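Print | E-mail

TRAVEL PLANNING FOR SMALL GROUPS
Handout 4: Choosing the season
Tutor: Evaristo Medrano

Last week we picked a destination. Most of you picked Uvura, partly for the harbour and partly, I suspect, from the brochure cover. Tonight we pick the time of year, where most group trips start to go wrong.

1. "When is the best time to go?"

Clients will ask you this in the first minute. Ask them back: best for what? Walking, swimming, saving money and avoiding other people's children each have their own calendar, and the calendars rarely agree. A client who wants all four should be offered a cup of tea and a longer chat.

Write down the one thing the group would be most cross to miss. Plan around that, and let the rest fall where it likes.

Bring to each session: your season chart, a pen, and the fare sheet from Handout 2. Use the pen on the chart. Pencilled dates have a way of drifting.
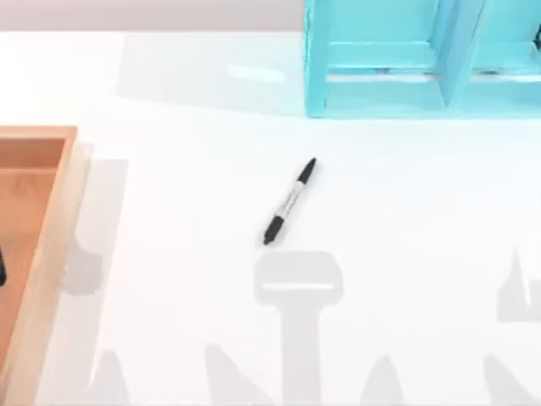 2. Three kinds of season

High season. The weather behaves and the prices don't. On the Uvura coast it opens in June, when the Bramwell ferry goes to its full timetable. Book beds before boats. A missed ferry costs you an afternoon, but a missed bed costs you the goodwill of everyone on the trip.

Shoulder season. The travel writer's favourite, and recommended so often that in some towns it is now the crowded bit. Still worth a look. Check that the places your group wants are open, as "shoulder" on the coast can mean one café and a closed museum.

Low season. Cheap, quiet and damp. Good for readers, painters and couples who get along. The Landel road shuts after heavy rain, so allow a spare day at each end and don't put the airport transfer on the far side of it.

3. The fare sheet again

Several of you compared the price of a seat in one season with the price of a seat and a bag in another. Please don't. For the class exercise, use a budget of 500 dollars a head for transport and 500 for beds, the same in every season. Meals are separate, and anyone who believes they will "just grab something" may be reminded of it later.

Prosteck, the booking program on the classroom computers, sorts by lowest fare unless told otherwise. The lowest fare usually leaves before dawn. Change the setting to "arrival time" and watch the colour return to your clients' faces.

Fare holds last 72 hours. This is less time than it takes a family of six to answer an e-mail, so get your replies in before you place the hold. 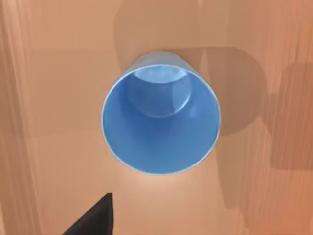 4. Festivals and public holidays

A festival is a splendid thing to arrive for and a miserable thing to arrive during by accident. Look up local holidays before you quote anything. Banks shut, buses run to a timetable known only to the driver, and the hotel that was half empty when you rang is now full of trombonists.

School holidays count too, and theirs are not the same as ours. Check both.

5. For next session

Fill in the season chart for your own group, with 3 possible departure dates and one line on why you favour each. "Nice weather" won't earn a mark. Neither will "my sister went then".

Those doing Bramwell instead of Uvura should use the inland rainfall table at the back of the reader. The coastal one flatters it.

Handout revised April 29, 2018. Earlier copies have the old ferry timetable and belong in the recycling.

Print | E-mail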